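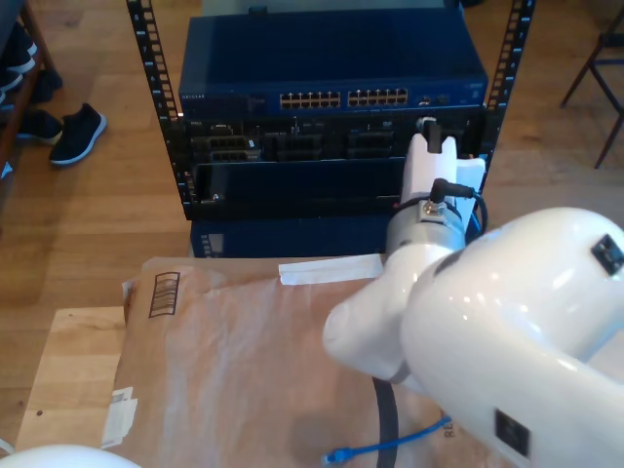

How does the Tarerora dairy plant keep its milk cold between the tanker bay and the filling line? With a glycol loop at the silos and a plate chiller just ahead of the fillers, both fed from one ammonia plant behind the boiler house.

The Monday tour started at the tanker bay at 7 am. Each load is sampled before the hose is connected, and a failed antibiotic test sends the whole tanker away. Our guide put the site's intake at 292 tankers for February, mostly from farms on the Ocampo side of the river.

From there we went up to the pasteuriser gallery. The main unit is an Itico plate exchanger, rated at 2000 litres an hour, which is small for a plant of this size. Two larger Onel units handle the standard white milk. The Itico is kept for cream and for short runs of flavoured product – changeover takes 32 minutes, most of it rinsing.

Hearing protection is required in the filling hall and questions have to wait. The carton line was stopped for a seal change, so we saw only the bottle line at work. Labels go on after the caps.

The cheese store was the best part of the visit. It holds 56 racks of cheddar at 10 degrees, turned by hand. Bring a jumper. Parking is off the weighbridge road, and closed shoes are checked at the gate.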